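Opinion | Home & Making
3 min read

I love mending, and I'd like it back in every school! Give children 15 minutes with a loose button and they'll sit quieter than they ever do for a film. My friend Adaeze Amadi runs a mending table in Shehu, and it's always packed.

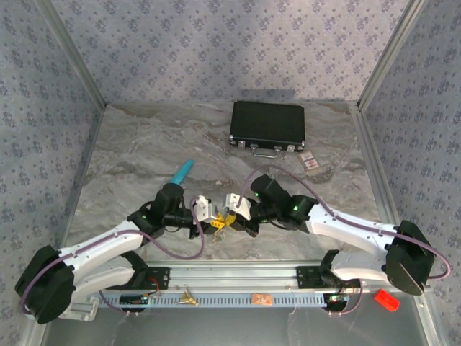
Mending teaches you to use both hands at once, and so few lessons do. One holds steady while the other fiddles, and then they swap. Even the two white arms have come in from either side to hold one small yellow thing between them. Start with socks, I say, and let the kids pick the loudest wool in the box.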